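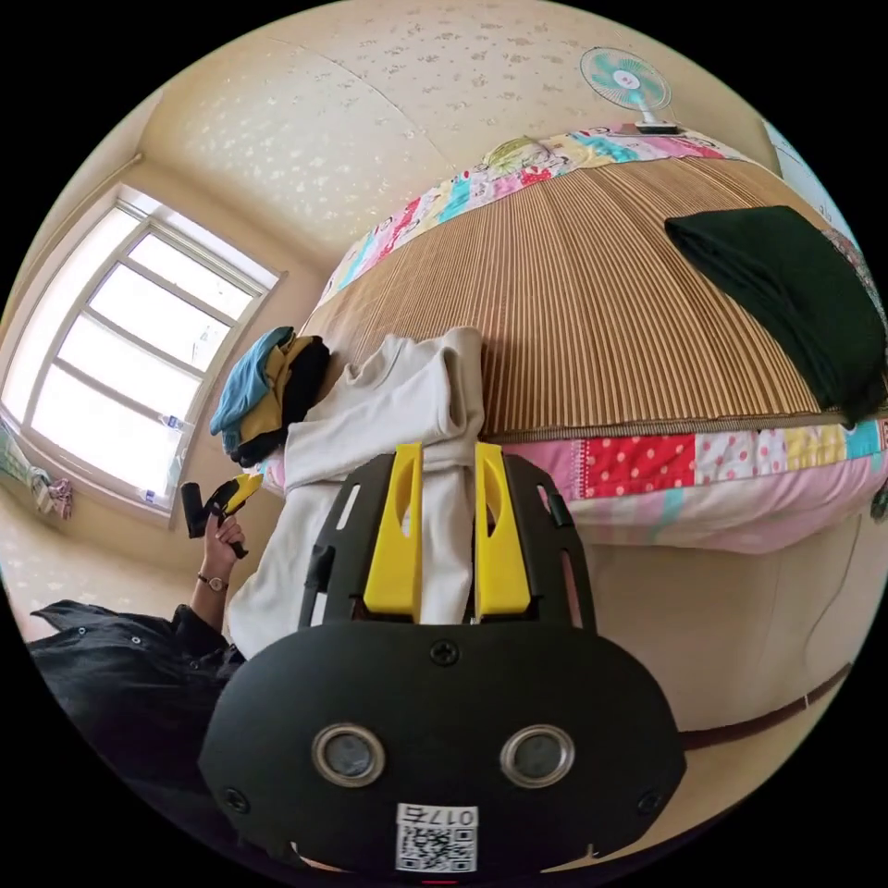
Benedita Salgado remarked, before the visiting party had taken off its coats, that a gripper should be judged on cloth first and on boxes afterwards. The remark set the order of the day at Erkdale.

## Hand-held tools

Visitors were invited to compare two sets of fingers on the same hand-held body: the flat yellow pair with the long oval cutout, and the narrower Sternosine pair. Shirts, sweatshirts and folded blankets were handled on a bed with a woven mat.

Over the session the party logged 141 grasps. The flat fingers held thick fabric well and were slow to release thin cotton. The Sternosine pair released cleanly but took up only one layer of a heavy garment. Several visitors found the trigger stiff after 30 minutes of continuous use, and this was noted by our hosts.

## Arms and controllers

In the afternoon the party moved to the Cardoso arm, run first on its own controller and then on the Storeo unit. The Storeo unit was easier to set up. Its manual runs to 400 pages, of which we were shown the index.

Left-handed use was tested only briefly. Replacement fingers are ordered under part number 913 and are sold in pairs only.

A second visit has been agreed for September, when towels and bed linen will be added to the list. Members wishing to attend should apply to the office in writing.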